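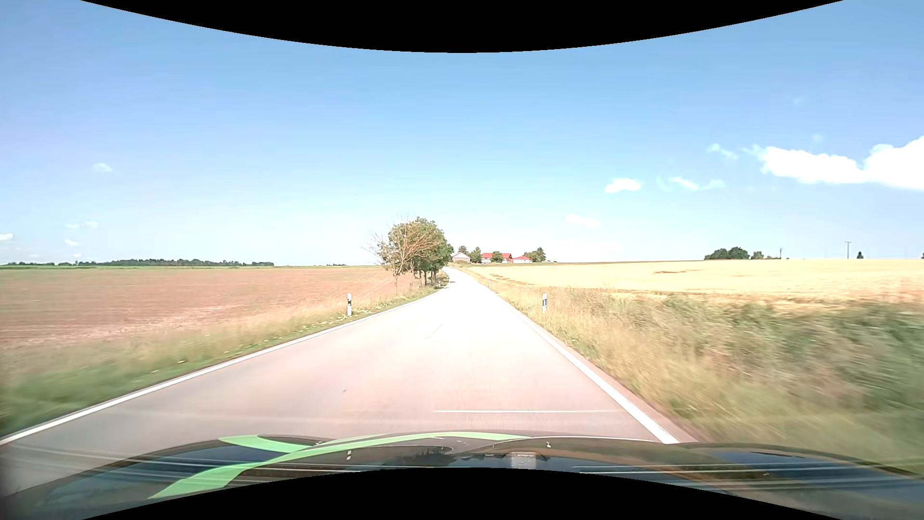
Two-lane section before the left-hand bend, edge lines both sides, short faded centre dash.

tarmac_tom
Posted 07:42
Question on delineator spacing. Kubíček's survey notes give 23 posts on the left side between the Barell junction and the Mernex turning. I make it 2 fewer on the drive. Has anyone got the as-built drawing?

valis_road
Posted 08:15
Drawing is from before the resurfacing, so I wouldn't trust it. Posts get knocked over by farm traffic and aren't always put back. More interested in the centre marking. That dash is thin and pale next to the edge lines.

kerbside
Posted 08:31
Edge lines look fine to me. The right one is solid and easy to follow right up to the bonnet. I'd leave the lot until November and do it with the Valis job.

valis_road
Posted 08:50
Disagree. Edge lines tell you where the road stops, the centre tells you where the other lane starts. On a bend with trees beside it I'd want the centre done first.

kerbside
Posted 09:04
On about 3,000 vehicles a week? Repainting a short length costs nearly as much in set-up as doing the whole thing.

gritbin
Posted 12:20
Can we go back to the posts – the nearest right one has dry grass round it. Is that verge on the mowing list? The dark band needs to stay clear or the post is no use at night.

tarmac_tom
Posted 12:47
It's on the list as item 369, one cut a year. The left verge is listed separately, up to the edge of the brown field.

gritbin
Posted 13:02
One cut isn't enough. I'll ask for two and walk the left side with a wheel while I'm there. Will post the chainages.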